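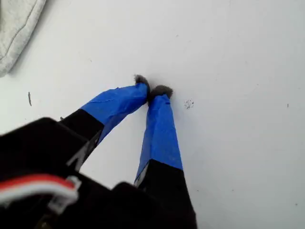 Keeping a White Tabletop White

A plain white work surface shows everything. Crumbs, pencil dust, tea rings and the gray smear left by a dragged toolbox all stand out on it, and the usual response is to scrub harder than the surface can take. Most marks come off with very little effort if you deal with them in the right order.

Start dry

Clear the table and brush it off before any water touches it. Grit that gets wet turns into a paste and leaves fine scratches, and those scratches hold dirt from then on. A soft hand brush or a dry microfiber cloth will do. Work from the back edge toward you and catch the dust in a pan.

The everyday wipe

Put a few drops of dish soap in a bowl of warm water. Wring the cloth out well. Wipe the whole surface, rinse the cloth, wipe again with clean water, then dry with a towel. Leaving it to air dry is what causes the cloudy streaks people blame on the soap.

Marks that stay behind

Pencil: a white vinyl eraser, then a damp cloth.

Ballpoint and marker: rubbing alcohol on a cotton pad. Dab first. Turn the pad often so you aren't spreading ink. Try a hidden corner before you do the middle, especially on paint.

Coffee and tea: baking soda mixed with water to the thickness of toothpaste. Leave it on for 6 minutes and wipe off without pressing.

Glue drips: let them harden, then lift with a plastic scraper or an old store card. Metal blades will slip sooner or later.

Tape residue: warm the spot with a hair dryer on low, roll the residue off with your thumb, and finish with a little cooking oil on a paper towel. Wash the oil off with soapy water or it will collect dust.

Tape on tools and handles

Colored tape is handy for marking tools or giving a slick handle some grip, but it can leave glue on a white top when it gets old. A wrap with few creases lasts longer. Clean the handle with alcohol first, pull the tape just tight enough to lie flat, and overlap each turn by half its width. Don't stretch the last inch. Stretched ends creep back and lift. Replace the wrap when it feels sticky at the edges.

Felt under anything that moves

Lamps, clamps, small vises and monitor stands should all have felt on the parts that touch the table. Stick-on pads are fine for light things. For heavier ones, cut a piece from a felt sheet and glue it down with contact cement. Dark felt can shed for the first few days, so vacuum it before use. Check pads every February or so, when you change the shelf liner. A pad with grit pressed into it scratches as badly as bare metal.

Sanding out a dull patch

Only do this on solid-surface tops. On laminate or painted board it will go straight through the finish. Use 300 grit paper wet, with light circles, over an area larger than the mark so the edge doesn't show. Rinse and dry before you judge it. If it still looks dull, wait 60 minutes and look again in daylight before taking off any more.

Last updated September 2021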